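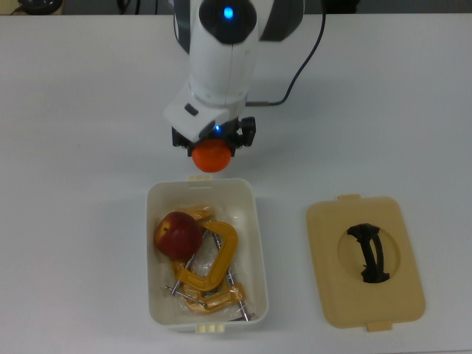 4. Planning and Budgeting for a Pick Station

Jan 21, 2022
Rizal Kwok, Jallton

Complete this section before you place an order. The Emora planning sheet has one line for each step.

4.1 List the items to be handled. Record the widest and heaviest. Include hard or awkward shapes such as clamps if they will share a container with fruit.

4.2 Select the gripper. Two fingers are enough for single round items. Budget for one spare set of fingers.

4.3 Size the table. Allow a clear margin of 300 mm on each side of the container, and add room for the lid if it stays at the station.

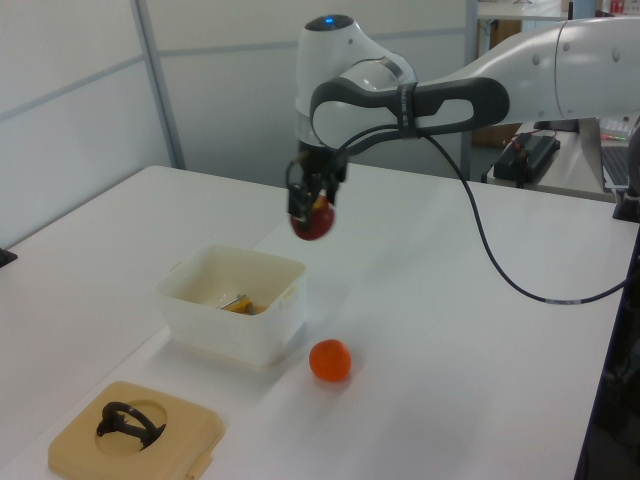

Figure 4-1. Apple held above the table, open container to the left.

4.4 Measure the cable run from the wrist to the controller with the arm at full reach. Add 600 mm of slack.

CAUTION: Do not order cable to exact length. A short cable can pull on the wrist connector.

4.5 Enter containers as consumables. The Salameh price list shows them in packs of 4. Liners are ordered separately.

NOTE: The Diltutcombe site budgeted $279 for containers and liners and had to reorder in February.

4.6 Set aside staff time for grip tests. Test each item alone, then with another item close to it.

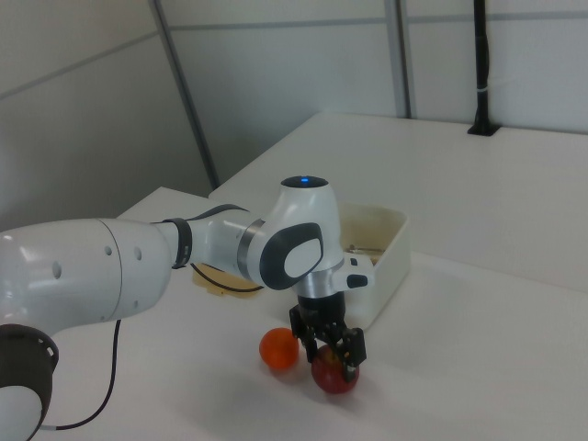

Figure 4-2. Gripper at the apple, with a round orange object close by.

4.7 Enter mounting hardware, table anchors and freight on separate lines. Do not fold them into the arm price.

4.8 Send the completed sheet to Jallton for review. Quotes are prepared from the reviewed sheet only.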